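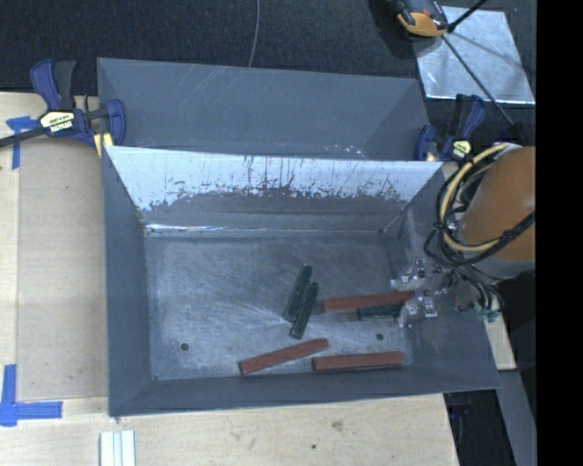
Bin cell, front bin with the red and green blocks. Clamps at both sides.

October, 4:10 pm

Picking up from the Caron notes. The question for the month is still the one Ballmont asked us: can an arm do the tidying-up jobs yet, the ones a person at a bench or in a kitchen does without looking? Emptying a drawer of loose parts, clearing a sink, putting the long things with the long things. Blocks out of one bin and into the other is the simplest version we could agree on.

Total grasp attempts in the log as of this afternoon: 2,141. Of those, 446 are marked as misses. I haven't split the misses by block color or by position yet. That needs doing before anyone quotes a rate to Ballmont.

What I can say from reading the log:

Blocks lying alone in the middle of the floor are fine. I would hand that job over today.

Blocks lying side by side are slower. The fingers need room on both long faces, and when two blocks are close together the planner picks an angle, gives up, and picks another. A person would just nudge one aside with a knuckle. We have a nudge move in the Zomau code but it is switched off by default. Try it on.

Blocks near a wall are the worst. The bin sides slope, so a straight-down approach runs the outer finger into the metal before the block is between the fingers. Most of the aborts have this note next to them.

Shiny floor: the scratched and rubbed patches give different depth readings from one run to the next. Getenport had a matte liner in theirs. Ask what it was and whether it stayed flat.

Changed today: approach height up, closing speed down one step. Left the grip force alone. Please don't change more than one of these at a time or the log is no use.

Check the clamps before each run. If a bin shifts, the calibration is off for everything after it and the run has to be thrown out.

On the chores question, my view so far. Shop floor, same part, same bin, someone nearby to clear a jam: close. Household, mixed items, nobody watching: no. The slow part is the last few pieces, and a kitchen drawer is all last few pieces.

To do
- sort the 446 by position in the bin
- nudge on, 3 runs, same start layout each time
- nudge off, 3 runs, same layout
- tilted approach for the walls, 4 angles, slow speed only
- write to Getenport re liner
- new tape for the bench, the roll is almost gone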